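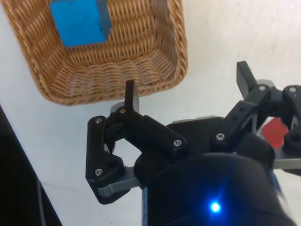

Home | Guides | Storage | Cleaning | Contact

How to Clean a Wicker Basket

Print this page | E-mail to a friend

By Lionel Dunmore
Aug 20, 2022

A tightly woven basket collects dust and crumbs in the places you can't reach with a cloth. The job takes one afternoon, plus drying time.

You will need a soft paintbrush, a vacuum with a brush head, mild dish soap, two cloths and an old toothbrush.

Take everything out of the basket. Small toys and blocks tend to end up in the corners, so check there first. Turn the basket over and tap the bottom with your palm.

Vacuum the inside on low, then the outside. Go with the weave. On a diagonal weave this means working from one corner to the other. Use the dry paintbrush under the rim, where the strands wrap around and hold the most dirt.

Mix 6 drops of soap into a bowl of warm water. Wring the cloth out well before you start. Wipe the walls, then the bottom. Use the toothbrush on the rounded corners and wipe again with plain water. Do not soak the basket, and leave out the soap if it has a paper or cardboard core.

Dry it upside down on a rack, out of direct sun. Mine took a full day in February with the heat on. A damp bottom will sag if you load it.

If a strand has popped up, tuck the end back while it is still slightly damp. Trim loose hairs with nail scissors.

We use cookies to improve this site. By continuing you accept our cookie policy.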